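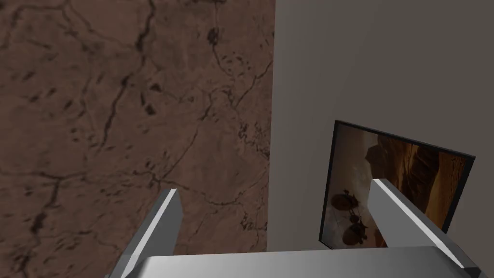

Gripper view in the simulator: two silver fingers, a stone wall and some desert art.

Gripper trials: the short fingers are ahead, barely

Readers of the July issue may remember that we promised a winner in the gripper comparison. We have one and a half.

The contenders are the Hotano, a plain two-finger parallel gripper, and the Nustier, which does the same job with longer fingers and a much longer manual. Both were run in simulation on the same arm model with the same controller, 698 grasp attempts each, on household objects ranging from the cooperative (a block) to the spiteful (a spoon lying flat). The Hotano managed 585. The Nustier came in 6 behind, a gap its supporters in the lab describe as noise and its critics describe as the Nustier.

The more useful result came from the wrist camera. We swapped room textures between runs to see whether the grasp planner would mind, and it did. Brown veined stone gave it plenty to look at, most of it cracks, and it spent a good deal of effort treating those cracks as the edges of things it might like to pick up. Flat gray-beige walls caused no trouble at all. Framed pictures fell somewhere in between – on 4 runs the planner proposed a grasp on the artwork, which shows a certain taste but doesn't clear the table.

Masking out anything beyond arm's reach fixed most of this. Depth filtering was on the to-do list before the trials began, and it would be nice to say we left it off on purpose.

Next up is the Bosano controller, which promises smoother closing and has so far delivered smoother error messages. We'll run it with the Hotano first and bring the Nustier back once its finger model stops passing through the spoon.

Logs and settings are in the Prydderch project folder, under "final", and also under "final 2". Use the second one.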